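Robot Teaching by Demonstration
Handout 4: Showing the task by hand, and showing it from across the room
Notes by Heledd Parry

Welcome back, everyone. I know last week's handout was heavy on the math, and several of you wrote to tell me so (very politely, thank you). This one is lighter going. It covers what you do with your own two hands when you want a robot to learn a task from you, and I've tried to put in all the small things I usually end up saying while leaning over somebody's shoulder in the lab.

There are three ways of showing a task that we'll use this term. The first is to take hold of the robot's arm and guide it through the motion. The second is remote control, where you move a leader arm or a pair of handles and the robot follows along. The third is the hand-held gripper, where the robot isn't there at all while you work, and you carry its fingers around for it.

Guiding the arm directly feels the most natural for the first few minutes and then your shoulders begin to complain. The arm has weight, the joints have friction, and you find yourself wrestling it into a pose and calling that a demonstration. It's still a lovely way to teach a short motion, such as pressing a button or sliding a drawer shut, and you'll do exactly that in the Betari exercise. Please keep your body out of the camera's view as much as you can, or the model will learn to look for your elbow.

Remote control gets around that, at a price. You lose the feel of the object. People working the Bradiro station for the first time tend to squeeze too hard and set things down too late, and they overshoot on the way in. Gadisa Wubshet has run that station for two terms now and suggests spending your first 14 tries on nothing but approaching and backing away, without closing the fingers. I'd second that! It sounds dull, but your later recordings come out so much smoother. 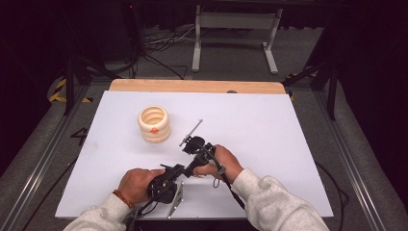 The hand-held gripper is my own favorite of the three, and it's what you'll use for the main assignment. Your wrists do the moving and the trigger does the closing, so a motion you already know how to make carries over more or less as it is. What does take practice is working at the robot's pace and within the robot's reach. Use both hands, with the left around the handle at the rear and the right on the trigger grip farther forward, which keeps the jaws from wagging as you come in. Let the cable fall down past your wrist with plenty of slack before you start. And give your object some room: a single ribbed cup standing by itself on the white board is plenty for a first task, and you can approach it from whichever side you like without bumping into anything else.

Now, about what makes a good demonstration. Begin with the jaws open and well away from the object, and pause for a breath. Come in along one clear line. If you notice you've lined up badly, back out and come in again, calmly; don't twist your way out of it at the last moment. Close the fingers fully before you lift. After you set the object down, open, back away, and pause again, so that whoever trims the recording can find the end of it (often that will be you, late in October, wishing you had paused).

Vary the starting place. I can't say this often enough. Venkatesh Varghese once handed in 88 beautiful recordings, every one of them with the object in the same spot, and the policy he trained could reach that spot perfectly and no other. Move the object, turn it, start from the left and then from the right. Keep the task itself the same, though. If your task is to pick up the cup by its rim, pick it up by its rim every time.

Throw away the bad ones. A dropped object can be kept if you recover it cleanly and mark it as a recovery, but a recording where you stopped to scratch your nose should go.

For the assignment, each pair collects 300 demonstrations of one pick-and-place task. Split them over several sessions, trade places when your hands get tired, and write down who recorded which. Tsehay Weldu will check your first 11 before you go any further, so please don't race ahead of her. Fuad Gebremichael has the sign-up sheet for the Stendley room and can help with calibration.

Reading for next time: the chapter on compounding errors, up to the worked problem. Bring your notes on it, even the messy ones.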